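Home Questions Topics Members Help

Liner in deep kitchen drawer creeps to the back and bunches under the plates

Asked in February by Kirsty Ormsby

I have a Tretden base cabinet in the kitchen with a deep drawer at the bottom where the plates and serving bowls go. The drawer has metal sides and a coated particleboard bottom, white, with a faint texture. Inside height is 208 mm measured from the bottom panel to the underside of the drawer above. I lined it with Skiltex mat, the open-weave foam kind sold on a roll, cut to the full width and depth.

The liner moves. After a week of normal use it has walked toward the back panel and formed a ridge there, and the front strip of the drawer bottom is bare. The plate stacks ride on it and end up against the back as well. The tallest stack is then leaning, and the top plate has touched the back rail more than once. One of the Mamani bowls has a chip on the foot that I think comes from this, although I can't prove it.

What I have tried so far:

Washed the liner in the sink with dish soap, rinsed it, let it dry overnight. It held better for a day or so and then went back to creeping.

Wiped the drawer bottom with a damp cloth. Same result.

Put double-sided tape along the front edge. The tape held the front but the middle still bunched up, and the tape took some of the foam with it when I pulled it off. There is now a gummy line on the panel that I would also like to remove.

The drawer is on soft-close runners. I'm not slamming it. Other people in the house may be. The load is almost 10 kg if I leave the big serving platter in, less without it.

The drawer above has the same liner from the same roll with flatware trays on it and it does not move at all. I don't understand why one works and the other doesn't. I would prefer not to glue anything down permanently, as the liner has to come out for washing. Is a different liner the answer, or is the problem how the drawer is loaded? I can post the exact drawer width if it matters.

Answer, accepted

The liner is being pushed by the load every time the drawer stops. Work through it in terms of where the force goes.

When the drawer closes, the plates keep moving toward the back for as long as friction allows. The grip between the foot of a plate and the foam is good, since an unglazed foot ring is rough and bites into the weave. The grip between the foam and a coated panel is worse, particularly if there is a film of dust or cooking grease on the panel. The weaker of the two surfaces is the one that slips, so the plates and the liner travel together. On opening, the load is pulled the other way, but people open a drawer more slowly than they close it, and the net movement over many cycles is toward the back.

The drawer above doesn't do this for two reasons. The load is lighter, and a flatware tray that fits the drawer front to back has nowhere to go. The tray is held by the drawer box and the liner under it is along for the ride. You could take the liner out of that one and probably see no difference.

So there are two things to fix: the surface under the liner, and the free space around the plates. I would do both, in this order.

Clean the panel properly. A damp cloth moves the grease around and leaves most of it there. Take everything out, remove the liner, and vacuum the corners first, including the groove where the bottom panel meets the metal sides. Wash the panel with warm water and a small amount of dish soap, then go over it again with a cloth wrung out in plain water. Dry it with a towel. Leave the drawer open until the edges are fully dry. Particleboard swells if water gets in at an unsealed edge, so the cloth should be wrung out hard and nothing should be poured into the drawer.

For the tape residue, use rubbing alcohol on a cotton pad. Test a spot at the back first to see whether it dulls the coating. Lay the pad on the line for a minute and then rub along it. A plastic scraper or an old store card will lift the softened adhesive. Don't use a metal blade on that surface. If alcohol does nothing, a little cooking oil left on the residue will usually loosen it, but then you have to wash the oil off completely or you will be back where you started.
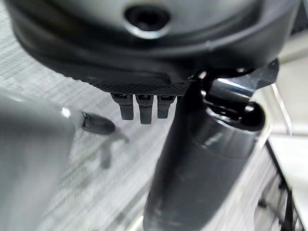
Cut the liner again, and cut it smaller. A liner cut to the exact inside size tends to be slightly oversized once it relaxes off the roll, and an oversized mat has a bubble in it somewhere. The bubble is where the ridge begins. Take 3 mm off each side. Roll the piece backward against its curl and leave it flat under something heavy overnight before it goes in. If the current piece has lost foam along the front edge, replace it, or turn it so that the damaged edge is at the back.

Check the underside of the liner while it is out. Some open-weave mats have one face that is noticeably tackier than the other, and the tacky face goes down. With the roll stock it is easy to get this reversed because both faces are the same color. Press a dry fingertip on each side and lift. I don't know whether Skiltex makes theirs with two different faces, so check the piece you have.

Then deal with the space. Plates should be blocked so that the stack cannot gain any speed before it meets something. The options, cheapest first:

Load from the back forward. Put the heaviest stack against the back panel to begin with, with a folded dish towel between the stack and the panel. A stack that is already at the back does not push the liner anywhere.

Use a spacer. A length of softwood, sanded and cut to sit snugly between the two metal sides, will hold the stacks off the back panel. Friction against the sides is enough for light loads. For your load I would cut two short pieces to run front to back as well, making a simple H that cannot shift in either direction. It lifts out for cleaning and needs no screws.

Use a peg board insert. This is a perforated panel that covers the drawer bottom, with upright pegs that you place around each stack. It works very well and it replaces the liner. Measure the inside width and depth at the bottom and again at the top, as metal drawer sides are sometimes stepped. You also lose some height to the panel, so check your tallest stack against the 208 mm before ordering. Leave clearance above the top plate for a hand.

On stack height: keep the dinner plates to 7 or fewer per stack if you have the floor area. A tall stack tips before it slides, and tipping is what puts the top plate into the rail. Bowls should be nested only with their own size. Mixed sizes sit off center and will lean no matter what is under them.

I would take the platter out. It can stand on edge somewhere else. A large flat piece under the other stacks turns the entire load into one sled.

Last, check the runners. Close the drawer slowly by hand and feel where the soft-close takes over. It should catch well before the end of travel and draw the drawer in at a steady rate. If it catches late, or on one side only, the drawer stops harder than it should and everything inside gets the shock. Crumbs in the runner are a common cause. Pull the drawer fully out, check both channels, and wipe them dry. Don't add oil, which collects dust and can get into the damper.

Comment from Kirsty Ormsby: Thanks. Alcohol took the tape line off, no dulling at the back where I tested. The liner was definitely oversized, it was touching on both sides with a slight hump. Recut and flattened. I have the dinner plates against the back panel with a towel for now and will cut the wood spacer when I find a suitable offcut. Is there any reason not to use pine?

Reply: Pine is fine. Sand the edges and wipe off the dust. Avoid a piece with a sticky knot on the face that touches the plates.

Answer from Zora

I had the same with a shelf liner in a pan drawer and got rid of the liner altogether. Bare drawer bottom, plates go straight on it. They slide a bit but a stack of plates is heavy and it has been OK. You get some gray marks on the coating from the foot rings, those come off with baking soda paste – rub lightly or you will polish the texture flat.

If you want something under the plates, cork sheet is stiffer than foam and can't bunch. It does hold crumbs.

Comment: I would be careful with baking soda on a white coated panel. It is a mild abrasive and the shine shows afterward when light comes in from the side. Try dish soap first.

Comment from Kirsty Ormsby: Not keen on bare panel because of the noise, but cork might suit the drawer above.

Answer

Museum putty. Small ball under each corner of the liner and one in the middle, press flat. Peels off when you want to wash it. I use it under the mat in my utensil drawer.

Comment: Corners only stops the corners. The question already says that tape on the front edge left the middle free to bunch, and the middle is where the weight sits. It might be enough after the panel has been cleaned. Putty also gets hard to remove from open-weave foam once it has been pressed into the holes – put it on the panel side with a scrap of baking paper between while you shape it, and don't press more than you have to.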